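**Open day at Wavemier, 12/06/2020 – a thread**

**1/**
Went to the open day at Wavemier today. They make software for two-armed robots and had three areas open to visitors. I'll put my notes here before I forget them. Mostly about the laundry demo, as that's where I spent most of my time.

**2/**
Practical stuff first. It's on the Clarnis estate, at the far end, past the tyre place. The sat nav sends you to the wrong gate. Free parking, sign in at the desk, sticker on your coat. Visitors went round in groups of 6, which was a good size. Everyone could see and everyone got to ask something.

**3/**
The first stop was a talk in the canteen. Short, with slides. The company has been working on household jobs for a couple of years. Before that it was warehouse picking. They said clothes are much harder than boxes, and then spent most of the talk on why.

**4/**
The main reason: a box is the same shape every time you look at it. A shirt isn't. You pick it up and the whole thing changes, and the software has to work out again which bit is the sleeve and which bit is the hem.

**5/**
The laundry system is called Kassa. Two arms, a gripper on each, and cameras fitted to the arms as well as one higher up. We were allowed closer than I expected, though there's tape on the floor and you stay behind it when the arms are live.

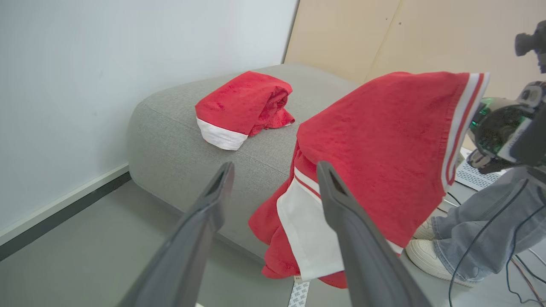

**6/**
Kassa's grippers have two fingers each, long and tapered, and the tips are slotted. I asked if the slots were for grip and was told partly, and partly to save weight. Sportswear is what they like to show people. The red with white trim stands out well against the grey ottoman, and you can follow the edges of the cloth from the back of the group. The folded one on top is the sort of bundle they're aiming for. Plain dark clothes are harder to follow, for visitors and for the software.

**7/**
It's slow. I'll say that now as it's what everyone asks me. You could do the pile yourself and make a cup of tea. The engineer didn't pretend otherwise. She said speed is something they'll work on later and at the moment they care about it coming out right.

**8/**
A man in our group asked how it learned. Somebody steers the arms by hand and does the job over and over, and all of that gets recorded. They have 3,000 recordings for laundry so far. Each one gets checked by a person before it's used – I wouldn't fancy that job.

**9/**
I asked what happens when it drops something. It's meant to look again and have another go. If it fails a few times in a row it stops and waits for a person. There's a big stop button on the desk too, and the engineer kept near it.

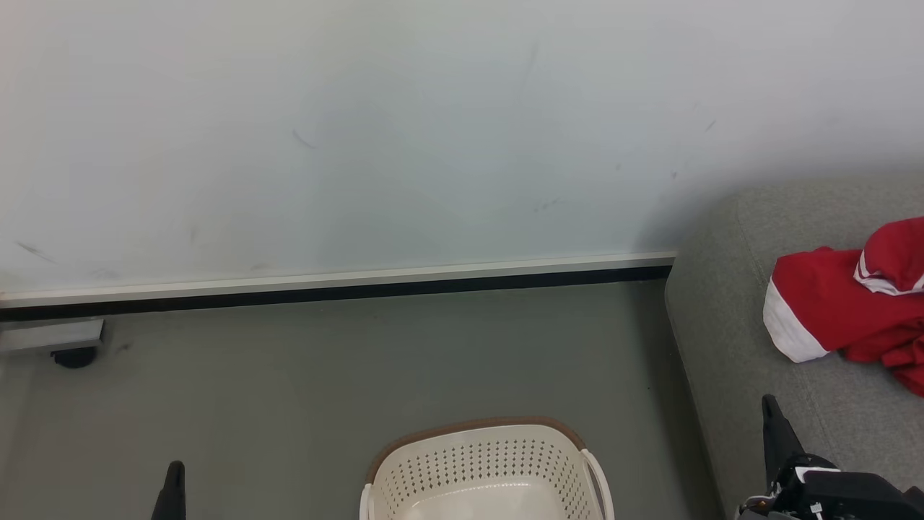

**Category: SORTING AND BASKETS**

**10/**
The basket part is a separate task from folding. They use an ordinary cream laundry basket with small diamond-shaped holes all over the sides. I asked about the holes and was told finger tips can catch in that sort of thing, so they practise with a few different types.

**11/**
The red top on the sofa is a fair picture of how clothes turn up in a real house, just bunched up with the white stripes running along one of the folds. From a heap like that the first job is finding somewhere sensible to take hold. They call this the first grasp and reckon it decides most of what follows.

**12/**
Soft furniture makes it harder again. A table is flat and stays put. A sofa cushion gives a bit when you press on it, so the height is never quite what the robot thinks it is. I hadn't thought of that before.

**Category: THE OTHER STOPS**

**13/**
Second area was a test bench for the grippers. These are made by a smaller firm called Wurkance, and they had one in bits on a tray so you could see the motor and the gearing. You could hold a finger. Very light. They wear out and get swapped every 50 hours of running.

**14/**
Third area was a screen showing what the cameras see, side by side. It was useful to see it after the demo. The view from the arm is very close up and half of it is gripper, so I can see why they want the higher one as well.

**15/**
Questions at the end. Price: they wouldn't give one. When can I buy it: not soon. Can it iron: no. Can it do duvet covers: they're trying, and there was a groan from the staff at the back.

**16/**
Good points: staff who knew the work and answered plainly. Less good: the room was noisy, and I missed some of what was said at the bench. A microphone would help.

**17/**
There's another open day in July. It's free but you have to book, and they take 52 people in total. Sensible shoes, as you're standing for most of it. The canteen does tea and a decent cheese roll.

**18/**
Someone's asked if children can go. Yes, with an adult, but the talk would be a bit long for little ones. You can skip it and go straight to Kassa if you tell the desk when you sign in.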